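Alent Film Society

Thread: our position on content advisories for the coming season. Please read all posts before replying. 1/14

Over the past year the Society has received 214 written comments about the advisories printed in our program. Most asked for more detail. A smaller number asked us to drop advisories altogether. Both groups deserve a clear reply. 2/14

The Society does not rate films. We show the rating a film was given on release, where one exists, and we add a short note of our own. The note is written by the programming staff after a full viewing. It is never copied from a distributor's press material. 3/14

Until now each note was a single line, such as "contains violence." Members told us this was of little use. A war drama and a slapstick comedy could carry the same words. We agree that the line told people very little. 4/14

Starting in August, notes will say what kind of material appears, how long it lasts, and whether it comes up suddenly. Notes will run to no more than 21 words. Anyone who wants more can ask at the desk for the longer sheet. 5/14

The longer sheet will include plot details. It will be kept face down at the desk and handed over only on request. Staff at the Jusen Street and Dalen screens have been asked not to read it aloud in the lobby. 6/14 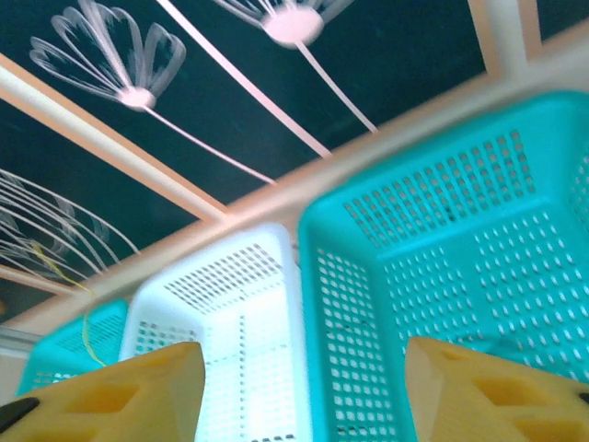
White dandelions on dark teal.

Several members asked whether a quiet film can carry an advisory. It can. The family drama "Drivano" has no fighting and hardly a raised voice, and it drew more comments on grief than any other title we showed last season. Its note has been rewritten. 7/14

We were also asked to add a general label for "heavy" films. We have decided against this. Members disagree widely on what the word means, and two people may leave the same showing with opposite views. The notes will stick to what is on the screen. 8/14

Comedies will be treated the same way as dramas. In the past, seven comedies went into the program with no note at all, on the assumption that none was needed. That was an oversight on our part and we apologize to those who raised it. 9/14

Advisories do not affect which films are chosen. The season was set before this review began, and no title has been removed or shortened as a result of it. We show films in the form in which they were released. 10/14

Refunds: a member who leaves within the first half hour may exchange the ticket for another showing in the same season. No reason need be given. This applies at both screens. It does not apply to double features once the second film has started. 11/14

The full archive of notes is being revised. It covers 1,083 titles, and the work will take some time. Older entries will keep their single-line notes until they are reached. Titles returning to the program will be done first. 12/14

Corrections are welcome. Please give the title, the showing you attended, and the point in the film you have in mind. Comments sent as replies to this thread will be read but may not be logged. The comment form on our website is the better route. 13/14

This policy was adopted on 14 June 2024 and applies to all public showings, including matinees and the student series. Private hires are not covered. Printed copies are available at the Jusen Street desk during box office hours. 14/14

Added in answer to replies: yes, the notes will also appear on the ticket page, under the running time. The longer sheet will not be posted online.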